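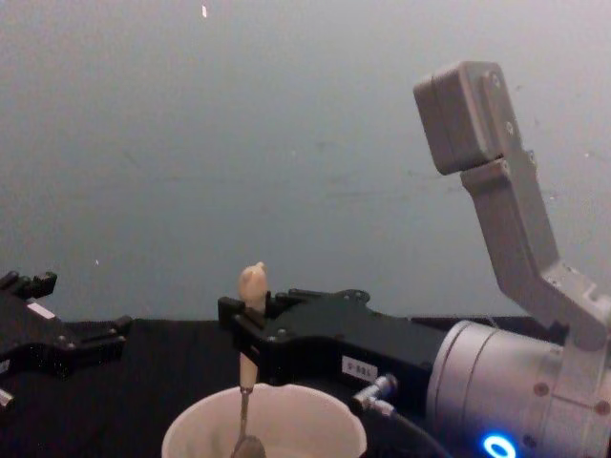 Tuning guarded descent for insertion into a cup

Applies to the Jestum motion stack, two-arm configuration. Last revised August 13, 2018.

A position-only move is a poor choice when the gripper holds a long, thin shaft. A small error in the grasp angle becomes a large error at the tip. Use a guarded descent instead.

1. Define the tool frame at the lower end of the shaft. In the Gotar editor, copy the gripper frame, then enter the measured offset. Do not reuse the offset from another object.

2. Plan the approach to a point 100 mm above the cup rim. Keep the second arm in the collision model even if it is idle.

3. Set the descent node:

mode: guarded
axis: tool_z
speed_mm_s: 3
force_limit_n: 3
max_travel_mm: 90

4. Zero the force estimate at the approach point, after the arm has settled for 240 ms. Zeroing during motion leaves an offset that trips the limit early.

5. Run the node and check the exit code. CONTACT is normal. TRAVEL_END means the tip met nothing, so check the cup pose first. If CONTACT is reported near the start of travel, the tip has probably landed on the rim. Retract and run the Nikent pose estimator again before retrying.

The exit code and final pose are written to the run log.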